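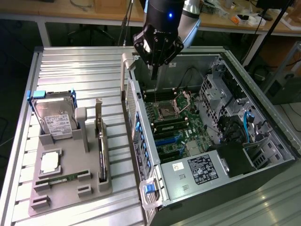

The computer refurbishing bench at Birwood has had a busy winter, and the first batch of desktops has gone out to families. Most of what comes in now is ex-office towers, the sort with blue tabs on the card slots and hard drives that sit in blue plastic carriers. They are good machines to work on. The side comes off, the case lies flat on the bench, and the power supply, drive cage and memory slots can all be reached without taking anything else out first. A lot of them arrive with a single stick of memory and need a second before they are much use for schoolwork.

We finished 31 towers this season. Javiera Acuña kept the log and has asked that everyone keep writing the job number on the masking tape and not on the case, as marker takes a long time to get off the painted panels.

**How a tower goes through the bench**

The drive comes out first. It is labelled with the job number and goes to Anong Yimyam for wiping. Drives that fail the wipe are drilled and put in the metals bin. If a donor has asked for a drive back, there will be a note on the intake form, so please read the form before you pick up the drill.

Next is dust. Take the tower out to the covered area at the back and use the small blower. Hold the fan blades still while you do it. Heatsinks that are badly clogged can come off and be brushed out separately.

If the processor is coming out, put it straight into one of the clear clamshells and close the lid. With the socket open, the pins are exposed and there is no fixing them once they have been caught by a sleeve or a dropped screw. We lost two boards that way before Christmas. Please don't leave an open socket while you go to lunch. The black socket covers are in the top drawer under the label printer, in the tobacco tin.

Old thermal paste comes off with isopropyl and a lint-free cloth. A pea-sized dab of new paste is plenty.

Memory is matched from the boxes on the shelf. Check the label on the stick that is already in there and find one of the same type and speed. Push it down until both clips close on their own. If the machine beeps at you on start-up, reseat the memory before trying anything else.

Then the cables. Data cables to the drives should run down beside the cage and stay clear of the processor fan. Spare power leads can be bundled with a hook-and-loop strap. We have stopped using zip ties inside the cases because the next person only has to cut them.

**Parts wanted**

- 3.5-inch drives, any size from 400 GB up
- desktop memory, any brand, tested or untested
- screws for drive carriers (we are nearly out)
- VGA and DisplayPort cables
- keyboards in clean condition

We can't take CRT monitors, printers or anything with a swollen battery. The council depot has a drop-off for those.

**Bench tidy-up**

Rhea Cruzado has sorted the screws into jars and labelled the lids. The coarse-thread ones are for cases and power supplies, and the fine-thread ones are for optical drives. Please put them back in the right jar. The tray for parts in progress is to be emptied at the end of each session, with anything unfinished bagged and taped to its case.

The bench is open mornings from 9.30 until noon. New helpers are welcome and don't need any experience with computers. Closed shoes, please, and long hair tied back near the blower. Ring Genalyn Maglaya at the front desk if you have a carload of gear to drop off, so that we can have the trolley ready.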